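Visit Report: The Small-Parts Benches at Postma, Ekeck

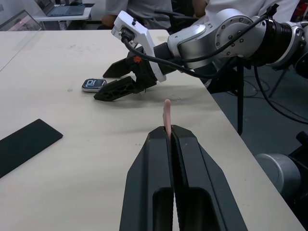

Grurnetti

The Postma building in Ekeck opens its sorting and packing floor to visitors twice a year, in June and again in winter. I went to the winter opening on December 25, 2018, which is an ordinary working day there. Entry was free, with sign-in at the side door off the loading yard.

The floor handles small goods returned by mail: watches, pens, chargers, card readers, and whatever else fits in a padded envelope. Incoming items are emptied onto large off-white tables, separated by type, checked against the return slip, and put into trays. The tables are the part I wanted to see, having specified similar ones for our own shop last year.

The tops are pale for a practical reason. Small dark items show up on them at once, and a watch with a black bezel can be found from across the aisle. Colored items such as a slim pink rod are just as easy to pick out. The drawback is that a pale top shows wear. Faint scuffs and smudges were visible on the surface, and the guide said the tops are wiped at each shift change and replaced when the scuffing starts to hold dirt. The joint between sections is a thin seam. I would have liked to ask about the filler, but the tour had moved on.

Watches are laid face-up. The screen is the first thing checked, so a unit that lights is read where it lies and the result goes on the slip. The smartwatch on the table had large blue-and-white digits on its display, easy to read against the silver-gray frame. Units that stay dark go to a charging shelf and are looked at again the next day.

The trays are made by Kivby. Each holds 40 items in molded pockets, and a full cart carries 800. The pockets are too shallow for anything long — pens and similar shapes go in a separate divided box, which slows that line down. The guide gave the floor's throughput as more than 82 trays per shift.

Lighting is overhead and diffuse. Shadows on the tables were soft and gray, which helps when reading small print on a case back. Noise was low enough for normal conversation.

Two points for anyone planning a visit. The tour covers the sorting floor and the charging shelf only; the packing line is seen through a window. Closed shoes are required, and there are 2 lockers for bags, both of which were taken when I arrived. Parking is on the street behind the yard.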